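Amomska Mobile Manipulator - Set-up Guide
Section 3: Preparing the robot in the simulated home

Before you start the real robot for the first time, you bring it up in the Hondby home scene. The controller software is the same in both cases, only the drive and camera signals come from the simulator. All settings you save in this section are later copied to the robot in Section 4.

You need the controller computer, the Prokutine simulator installed according to Section 2, and a user account with the right to write in the project folder. The real robot stays switched off.

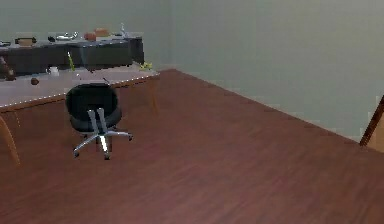
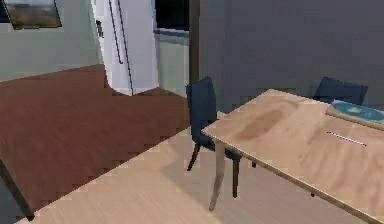
The simulator holds every piece of furniture twice: once as the surface which the cameras see, and once as a collision body which the base and the arm are checked against. The two are stored in separate files, and it happens easily that one is updated and the other is left as it was. Chairs give the most trouble. In the first picture the office chair is pulled out from the desk, and the arms of its star base are spread wide near the floor; a collision body made only from the seat and backrest would let the robot drive into them. In the second picture the seat of the navy chair goes partly under the table, so the collision bodies of chair and table come very near to each other and must be checked from more than one side. Please do the check in 3.2 also when you have not changed the scene yourself.

3.1 Loading the scene

1. Start Prokutine and wait until the status line says READY.
2. Open the menu Scene and select Hondby. Do not select "Hondby (visual only)". In this version the objects have no collision bodies at all.
3. In the field Physics, select Static furniture. Movable furniture is used first in Section 5.
4. In the field Seed, enter 476. With this seed the small objects are always put in the same places, and you can compare your result with the reference log that comes with the software.
5. Press Load. On a slow computer the screen can stay gray for a while. Do not press Load a second time.
6. When the rooms are visible, open the message window and read it to the end. Warnings in yellow about missing textures can be ignored. A message in red must be solved before you go on.

Note: If the seed is left empty, the simulator chooses a new one at each loading. The scene looks correct, but your log will differ from the reference log and you will look for an error that does not exist.

3.2 Checking the collision bodies

1. Select View, then Collision overlay. The collision bodies appear as green wire lines on top of the furniture.
2. Move the camera to the desk. Turn it down until you look along the floor. The green lines must enclose the desk legs and the chair base including the wheels.
3. Move the camera to the dining table. Check the legs of the table and of the chairs one by one. It must be possible to see free floor between the legs in the overlay. If the whole space under the table is filled with one green block, the file is of the old type; see 3.6.
4. Move the camera to the rug. The rug must have no collision body. It belongs to the floor and is treated by the floor settings in 3.3.
5. Check the white refrigerator with its handles. The long handles have their own collision bodies. In older files they are missing, and the gripper will then go through them without any message.
6. Switch the overlay off. It costs computing time and makes the camera signal slower.

Caution: Never correct a collision body by making the robot smaller in the settings. The size of the robot is copied to the real machine in Section 4, and the real machine will then plan paths which are too narrow for it.

3.3 Floor settings

The Hondby scene has several kinds of floor. There are reddish planks by the desk, and pale planks with a large reddish-brown rug in the dining area. For the wheels of the base they are not the same, and the color change is also a test for the floor detection.

1. Open Settings, then Floor.
2. Click on the planks near the desk. The name of the floor appears in the field. Set the friction to Hard.
3. Click on the pale planks at the dining table. Set the friction to Hard.
4. Click on the rug. Set the friction to Soft and the height to 3 mm.
5. Save with the button Apply to scene. The button Apply to view changes only the window which is open, and the values are lost when you close it.

Note: The line where the rug meets the planks can look uneven, like small stairs. It is produced by the compression of the camera signal and has no influence on the wheels. The floor detection, on the other hand, works with exactly this signal. If it reports an obstacle along the border of the rug, go to Settings, then Camera, and raise the signal quality by one level.

3.4 Placing the robot

1. Select Robot, then Insert. The pointer changes to a cross.
2. Click on a place on the open floor between the desk chair and the wall. Keep a distance to the chair that allows the base to turn a full circle.
3. Turn the robot with the left and right keys until the arrow on the base points to the desk.
4. Set the arm to Parked. The arm must be parked each time the robot is inserted, also when it was parked before.
5. Press Hold. The robot is now locked in its place, and the cameras begin to send.
6. Open the camera window and compare the two camera signals. They must show the same part of the room at the same moment. If one comes later than the other, restart the camera service and wait for it to be ready.

Caution: If the robot is inserted so that it touches furniture, the simulator pushes it away with great force. The arm joints then get values outside of their limits, and these values are saved. Should it happen, do not press Hold. Remove the robot and load the scene again.

3.5 First drive

1. Set the speed to Low.
2. Release Hold.
3. Select the target Desk. The robot drives to the desk and stops in front of it. It must go around the chair.
4. Select the target Table. The robot drives to the dining table. Watch it when it goes onto the rug - the base becomes a little slower and this is intended.
5. Select the target Home. The robot returns to the place from 3.4.
6. Repeat steps 3 to 5 until you have 13 complete rounds in the log. The round counter is in the lower right corner of the log window. Rounds in which you pressed Stop are not counted.
7. Select Log, then Compare with reference. All lines should be marked OK.
8. Save the log in the project folder. You are asked for it again at the beginning of Section 4.

Note: At the target Table the head camera looks down on the table top. Shadows and dark marks on the surface are sometimes reported as objects. A single report is not a fault. If the same mark is reported in every round, increase the value Minimum object height by one step and do the rounds again from the beginning. Thin things which lie flat, for example sticks, disappear from the object list when the value is set too high, so please change it in small steps.

3.6 Faults and what to do

The robot does not move and there is no message.
Hold is still active, or the scene was loaded as "visual only". Check the name in the title bar.

The space under the dining table is one solid block.
The collision file is of the old type. Close Prokutine, delete the folder cache in the project folder, and load the scene again. The new file is then made automatically.

The robot stops at the border of the rug.
The floor height of the rug was saved with Apply to view. Repeat 3.3 from step 4.

The robot touches the base of the office chair.
The collision body of the chair contains only the upper part. Select the chair, then Rebuild, then Include base. Check with the overlay afterwards.

The log has differences in all lines from the beginning.
The seed is wrong or empty.

The log has differences only in the arm values.
The arm was not parked when the robot was inserted. Repeat 3.4 and all of 3.5.

The camera window is black.
The graphics driver has closed the connection. With Mogensen controller computers this can occur after the screen was locked. Log out and log in again. A restart of the simulator alone does not help.

If the fault is still there, save the log and the scene file together and send both to Jarmo Huttunen (simulation) or, for faults of the controller computer, to Cormac Horgan. Please write also which seed and which speed you used.

Continue with Section 4, Copying the settings to the robot. The arm of the real robot must be in the transport position before the power is switched on.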